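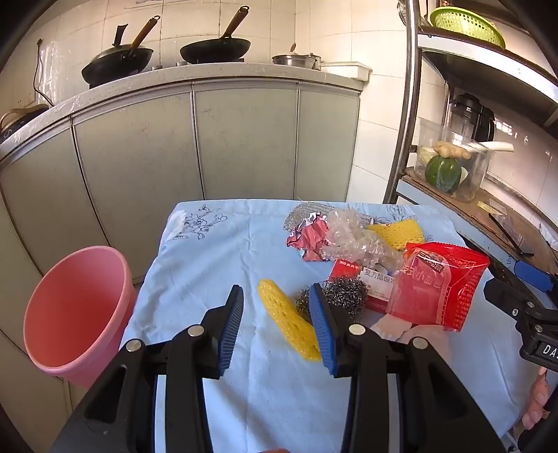
Where do the used sponges go, trash or bucket? Trash, if they smell or come apart. Otherwise rinse, squeeze, leave them on the counter to dry.

Benito Vidal wrote on Monday:
> Cleaned the kitchen table last night and had no idea what was being kept.
> Sponges, steel scrubbers, wrappers, all in together. Is there a system?
> Also do we still buy scrubbers from Hotier or can I just get them
> at the store?

Benito – sorry, typing this between things. System is loose but OK:

Wrappers, foil, used tissues – straight out. Bubble wrap, keep it if it's clean, Oanh wants it for the glasses going to Rasley in August. Otherwise out too.

Steel wool – not on the nonstick pans please!! We lost 2 of them that way. Fine on the oven racks and the big pot. Shake the crumbs out over the trash, not the sink, teh drain is slow enough.

Sponges are for dishes and the table. Floor gets the old rags under the sink.

Tablecloth can go in the wash, cold, on its own the first time. Umut did it with the towels and, well, ask him about his towels.

Store is fine for scrubbers. Hotier wants 31 dollars for a box and we dont go through a box. Keep the reciept and give it to Pantelis.

Can somebody get trash bags as well? Down to the last 3.

Etornam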